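The Momier

Sun 11 January

I had carried it on two buses inside my coat, zipped up to the chin so that its mouth pushed against my collar, and a little boy on the second bus asked his mum why that lady had a funnel. I didn't mind. I was so happy I could have told the whole top deck about it.

Ngân Triệu let me into the workroom at Bernamance and looked at the lump.

"Is it alive?"

"It's a Momier," I said. "I think it's a Momier. The man at Ung thought it was a Momier, and he only wanted eighteen pounds for it, so either he's wrong or he's the kindest man in the county."

"What's a Momier?"

Oh, I had been waiting all day for someone to ask me that! I'd read the same library book four times by then. There was a Momier who worked by himself in a shed behind a bakery, and he made things that opened wide at the top and ran down to next to nothing at the foot, so that everybody who owned one lived in fear of cats. He never made two the same. He never signed anything either, which is a trial for people like me. The book says he put red in every piece, somewhere, because his wife liked to have something to look for.

Ngân cleared a space. She's quick at that. She put the lamp on, the one with the raised triangles all over its base, and smoothed the grey cloth with the flat of her hand, and then she stood back and made me do it, because she said if anyone was going to drop the thing it should be the person who loved it.

I stood it down next to the light. And it just went! Teal and green and brown and cream going round under the rim like somebody stirring a pudding, and the red down low on one side, a great bright spill of it, and another red higher up, much darker, that I hadn't seen at all in the shop. Then I found a third, a little spot near the middle, no bigger than a ladybird. I may have shouted.

"All right," said Ngân. "I see why you took two buses." 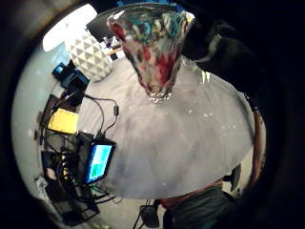

What Ngân knew

She doesn't collect anything. She mends things, for money when there is money and for biscuits when there isn't, and she has a way of going silent over an object that makes you feel you're at the doctor's. She bent down until her nose was nearly on the cloth and looked at the foot for a very long time.

"It's had a knock," she said.

"No it hasn't."

"There. Run your thumb round. Gently!"

I ran my thumb round. I didn't feel a thing, and then I did, a roughness like a cat's tongue, hardly anything. My stomach went down a floor.

"Does that make it not a Momier?"

"It makes it a thing somebody has had in their house," she said, and went to put the kettle on.

I told her about the sale at Lelo, where a piece like this had gone for 3210 pounds, and how the catalogue had said "perfect" in two different places. I'd cut the page out. I had it in my purse, folded small, and I got it out and spread it flat with my elbow, and we both looked from the page to the cloth and back again. The one on the page was lovely, all blues, very calm. It had a single dot of red near the foot that you would have missed if you hadn't been told.

"Mine's better," I said.

"Yours is a lot louder," said Ngân.

"That's what I mean!"

She laughed so much she had to sit on the step stool. Then she asked whether I wanted to sell it, and I said of course not, and she asked why, in that case, I had a catalogue page in my purse, and I didn't have anything ready to say. I think I'd wanted to be somebody who could sell it. I'd gone about for a week being that person, on and off, in the queue at the post office and in the bath. I had repaired the gutter in my head and bought my sister a proper winter coat.

"Have a biscuit," said Ngân.

Tea, and the other end of the table

We took it off the table before we got the mugs out. Ngân has a rule about that, and I'm all for it. The Momier went up on the shelf between two tins of screws, where it looked like a parrot at a bus station, and we were left with the grey top and the usual muddle round the edges of it. I do love that room. There's always something half done. You come in meaning to stay ten minutes, and there's a cable needing untangled or a box wanting a lid, and you look up and it's dark out. 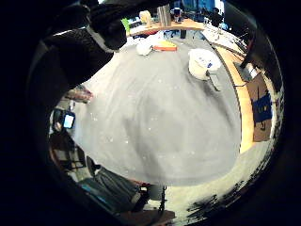

The far side of the workroom, with the counter behind.

I sat where I could see the shelf.

"What did you do with your last one?" Ngân asked. "The jug."

"Gave it to Mum."

"And the blue dish?"

"Gave it to Mum as well. She keeps pegs in it."

"Well, then," said Ngân, as if we had settled something, and she turned over the catalogue page and began to draw on the back of it. She drew the foot. She drew a little collar to go round it, a soft ring of felt, so that it could stand on any sort of sill without rocking and you'd never put your thumb on the rough place unless you meant to. It was such a good drawing. It was so exactly the thing! I asked how much, and she said one more biscuit, and we shook on it over the plate.

She cut the felt while I held the lamp nearer. The first ring was too big. The second went on snugly, and she set the Momier down and took both hands away and we watched it, breathing through our noses. It stood. A lorry went by outside and it went on standing.

"Where will you put it?" she said.

I'd thought the bedroom, for safety. But I could already see it in the front window, where the 19 bus slows for the corner, and the low sun gets in at breakfast, and anyone on the top deck could look straight down and find the red. That little boy might be on it. I'd have to move the radio and the fern, and talk to Mum about the cat.

"Can I borrow your big scarf?" I said. "For the way home?"

She was already winding it round.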